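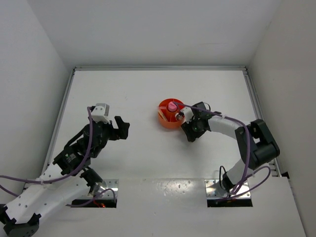

Household Storage and Small Objects
Week 6: Divided containers
Stastwood Community College
Notes by Arwel Llewellyn, revised 12 June 2019

Reading for this week: Kwok, chapter 8, "A place for each thing". Read it with a pencil in your hand. Kwok is good on drawers and weak on anything round, and the chapter assumes you own far fewer things than you do.

1. What the divider is supposed to do

A divider turns one container into several. The claim in most organising books is that this saves time, as you can go straight to the compartment you want. I would like you to treat that as a claim. It depends on the compartments matching the things, and on everybody in the house agreeing about which is which. In the households we visited in November, the first condition was met now and then and the second almost never.

Dividers also take up room. A bowl with partitions holds less than the same bowl without them, and it won't hold anything wider than its widest gap. The Prillovex catalogue lists the capacity of its divided tubs with the inserts taken out. Check for this whenever you see a figure in litres.

2. Straight and radial partitions

Straight partitions give you square corners. They suit batteries, cards, folded cloth, pegs laid flat. Corners collect grit, but you can get a brush into them.

Radial partitions run like the spokes of a wheel, so each space is narrow towards the middle and wide at the rim. Shop displays like them because they look tidy with nothing in them. In use, small things work their way down to the narrow end where fingers don't fit. Long things ride up on top of the walls. The orange cup is of this type: round, shallow, partitions going out from the inside, with a pink round-topped piece standing near the centre. Something upright in the middle is easy to see and easy to grab. It is also in the one spot where a radial container has the least to offer by way of separate space, so ask what the partitions are adding there.

I don't say the answer is always "nothing". Bilal Aoun, who takes the Clurnberg group, thinks the walls steady a tall item and that I undersell this. He may be right for a heavy cup on a level bench. I would want to see it in a kitchen drawer that gets slammed.

3. Shallow or deep

Shallow: you can see what you have. Things tip over the side when the container is carried.
Deep: things stay in. You forget about them.

Most advice picks one and stays with it. A better question is whether the container gets moved. If it lives on a bench and people come to it, shallow is fine. If it travels between rooms, go deeper or add a lid, and accept that the lid will be lost.

4. Colour

Bright containers are sold as easier to find. Possibly. What helps more is a difference between the container and what goes in it, and between the container and the surface under it. Pink against orange can be told apart by most people in good light. Try the same pair in a pantry at night before you recommend it to anyone. White things on a white benchtop are a well-known nuisance and need no study from us.

Colour coding (orange for sewing, blue for first aid and so on) lasts until somebody buys the wrong colour. Labels are duller and last longer.

5. Exercise

Work in pairs. Bring one divided container from home and up to 200 grams of the small objects that normally live in it. No buying anything for this.

Empty it completely. Put everything back the way you think it ought to go. Swap with your partner and ask them to find an object you name, without coaching. Then take the partitions out if they lift out, or tip everything into a plain bowl if they don't, and do it again with the same object.

Time both tries. Do 7 rounds, changing the object each time, and write down the slow ones as well as the quick ones. Last year several pairs left out their worst result as a "practice go". Don't.

Write a page on what you found. If the plain bowl won, say so. If the results are a muddle, say that, and don't stretch them into a recommendation. I'm more interested in how you decided which object belonged in which space — most of the arguments in class start there.

6. For discussion

Who in a household chooses the compartments, and who puts things away? Are they the same person?

Find one object in your kitchen that has never had a proper spot. Would a divided container give it one, or would it just end up lying across the top?

Kwok says an empty compartment is "room to grow" (p. 200). What else might it be?

Next week: hooks, rails and other things people hang coats over.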